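Hanging a power strip on the wall over the bench – how bad is this?

hertta_s
Strip is up over the workbench at the Dolton place. Hook, loop, done in 2 minutes.
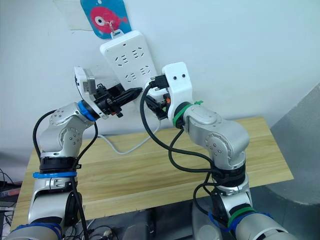
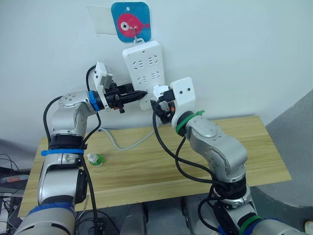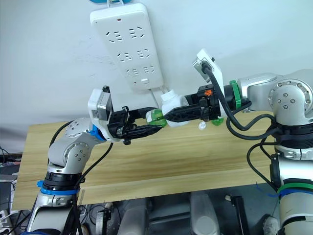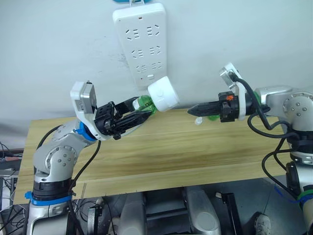 dratia80
Does a strip on a wall need more than one hook?

relu_p
Two fixings if you plug things in daily. One hook lets it swing every time.

hertta_s
Swinging is character.

dratia80
Mine hung off one nail until September. Then it was on the floor.

relu_p
I rest my case – and so did your strip.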